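Notebook, coatings and paper bench
July 22, 2019

Leak and sidewall stiffness work on the ripple-wall cups, continued from the previous entry. Stock is the Pimlow sleeve board over a plain inner cup, glued at the seam only. Two adhesives under comparison: the Kukley dispersion we have used since October, and the Fultell hot melt.

Conditioning cabinet held overnight without alarm. Humidity trace is in the shared folder. The chart recorder pen is skipping again and the paper copy should not be relied on.

Stiffness first. Load applied one third of the way down from the rim, perpendicular to the seam, read at fixed deflection. Kukley cups are consistent along the sleeve. Fultell cups are stiffer at the seam and no different elsewhere, so the mean flatters them. From now on record seam and off-seam readings in separate columns.

Nesting: the rolled rim sets the pitch, and the ribs do not touch the cup above until the stack is pressed. Pressed stacks were left under a 1000 g weight. Release was clean for Kukley. Two of the Fultell cups stuck, both at the glue line.
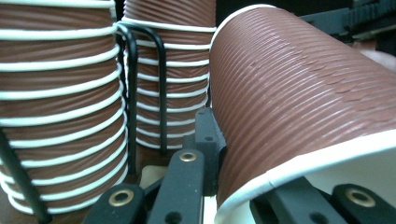

Peñalver asked whether the sticking was squeeze-out at the seam or the melt softening in storage, and wanted the pressed stacks repeated at the lower cabinet setting before anyone blamed the glue. Fair point. Repeat set is in, same weight, same dwell.

Leak test next. Fill to the brim line with dyed water plus wetting agent, stand on blotter, inspect base and seam. Batch 603 gave faint staining at the base crimp with either adhesive. The sleeve glue does not reach the crimp, so this is a forming fault and belongs in the other log. Remaining batches dry at 300 minutes.

Rim roll checked with the ring gauge. All pass, although the gauge has a burr on the inner edge that marks the white board if turned. Lift it straight off.

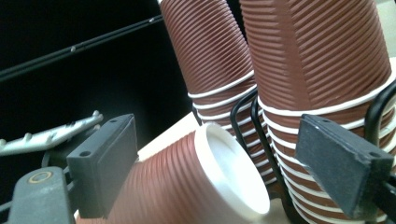
Seam overlap measured on cut sections. Fultell overlap is wider than drawing, which would account for part of the seam stiffness. Cannot separate overlap from adhesive with the present samples. Need a set cut to the same overlap with both glues.

To do:
Matched overlap set, both adhesives.
Replace blotter, current pack is creased.
Deburr ring gauge or borrow the spare.
Read repeat stacks tomorrow, then move the cabinet back to the standard setting.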